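データ収集の現場ルールについて語るスレ(ハンドグリッパー・ヘッドカメラ)

1: mamani_genba
水回りの収録ルール作り直し中。今のは Zumstead 版のコピペで、家具の配置とケーブルのことがほぼ書いてない。
同じ部屋で複数人が同時に収録する場合、みんなどこまで決めてる?
・人と人の間隔
・ケーブルの通し方
・他人が映り込んだときの扱い
手短でいいので教えてほしい。

2: kemuri82
うちは間隔1.5m。テープで床に区画引いてる。映り込みは同意書とってる人だけならOK、それ以外はエピソードごと破棄。

3: T_Phung
間隔は数字で決めても守られないよ。腕伸ばしたら終わり。
うちは「隣の人の作業対象に手が届かないこと」だけ。

4: kemuri82
>>3
それだと新人が判断できなくない? 届くかどうかなんて始めてみないと分からんし。

5: T_Phung
>>4
だから開始前に一回腕伸ばさせる。5秒で済む。

6: ulullow_no_hito
ケーブルは壁沿い一択。部屋の真ん中を横切らせない。電源タップも壁側。
うちの収録で一番多いヒヤリハットが足引っかけ。転倒まで行ったのは12月に一件、以来ここだけはうるさくしてる。

7: mamani_genba
>>6
壁沿いにできない部屋は? 真ん中に洗面台置くレイアウトだとどうしても床を這う。

8: ulullow_no_hito
>>7
モールかぶせる。無理なら色付きテープ。黒ケーブルと白ケーブルが混ざってるのが一番見落とす、床が柄入りだと特に。

9: mamani_genba
言葉だけだと伝わらないので貼る。手前の黒い天板の洗面台が対象。

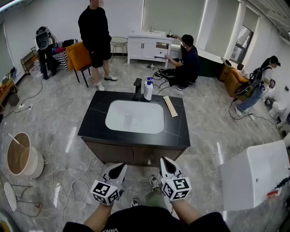

投稿者:mamani_genba|洗面台収録・頭部視点|返信 9件

マーカー面はこれくらい見えてればいいよね? 両手とも白いキューブ。
気になってるのは奥の人数と床のケーブル。

10: M.Valtonen
マーカーは問題ないと思う。ただ手首ひねったときに面が隠れるから、静止で見えてるかだけで判断しないこと。うちは開始時に左右それぞれ回して確認、これ必須項目。

11: kemuri82
ケーブル、床の真ん中通ってるじゃん……。タップは左右にあるんだから寄せられそうだけど。

12: T_Phung
左下の倒れてるワイヤーの椅子。足元に近いものは収録前にどかす、ってルールに一行入れた方がいい。その上の白い筒も横になってるし。

13: mamani_genba
>>12
散らかった部屋のデータも欲しいんだよね。きれいな部屋ばっかりだと偏る。

14: T_Phung
>>13
散らかすのは天板の上でやればいい。床は安全の話、別。

15: hortensia_g
>>14
それは言い過ぎ。床に物がある家なんて普通にある。
「歩く範囲の床には置かない、範囲外は可」で分けたら? うちはManance案件でそうしてて揉めてない。

16: T_Phung
歩く範囲って誰が決めるの

17: hortensia_g
>>16
収録リーダー。開始前にテープで囲う。囲った中に物があったら開始しない。

18: kemuri82
映り込みに戻るけど、奥に何人もいるよね。顔の処理は?

19: mamani_genba
>>18
全員同意書ありの前提で、さらに顔ぼかし。部外者が入ったら止める。

20: Wekesa_O
ぼかしを後段の自動処理だけに任せるのは反対。ヘッドマウント被ってる人とか横向きの人で抜ける。うちは660本に対して抜き取り82本を人が見た。それでも抜けはあった。

21: kemuri82
>>20
全数見ろってこと? 2,000本あったら無理でしょ

22: Wekesa_O
>>21
全数とは言ってない。人が映ってるやつだけ優先して見る。背景が壁だけのは後回しでいい。

23: M.Valtonen
一室の連続収録は最大250本で区切って、区切りごとにレンズ拭き・マーカーの汚れ確認・指先パッドの確認。内側のパッドは消耗品扱いで。

24: ulullow_no_hito
>>23
パッド交換したらログに残すのも足して。摩擦が変わると後で困る。交換日だけじゃなく左右どっちかも。

25: villanueva_m
水回りなら小物の初期位置も。シンクの中に物を残したまま始めるのか、空にするのか。上の写真だと排水口の近くに半透明のがあるけど、こういうのが課題の対象なのかゴミなのか後から見る人には分からん。

26: mamani_genba
>>25
あー確かに。開始前に対象物リスト書かせるか。

27: kemuri82
リスト増やしすぎると誰も書かなくなるよ。3行まで。

28: mamani_genba
とりあえず案
・開始前に腕を伸ばし、隣の作業対象に届かないこと
・歩く範囲をテープで囲う、中に物を置かない
・ケーブルは壁沿い。横切る場合はモールかテープ
・マーカーは左右とも手首を回して確認
・最大250本で区切って点検、パッド交換は左右をログに
・対象物は3行以内で記入
・映り込みは同意書のある人のみ、人が映った分を優先して目視確認

29: T_Phung
「横切る場合はモールかテープ」のテープは消してほしい。テープは目印なだけで、引っかかるのは同じ。

30: ulullow_no_hito
>>29
端まで全部貼り付ければ引っかからないよ。点で留めるのがダメ。

31: T_Phung
>>30
現場で端まで貼ってるの見たことない。

32: mamani_genba
じゃあ「全長を貼り付け」で一旦書いとく。反対意見あればまだ受付ます。印刷は夕方5時にするのでそれまでに。

33: hortensia_g
歩く範囲の決定者も書いといて。「収録リーダー」って。抜けてる。

34: mamani_genba
>>33
足した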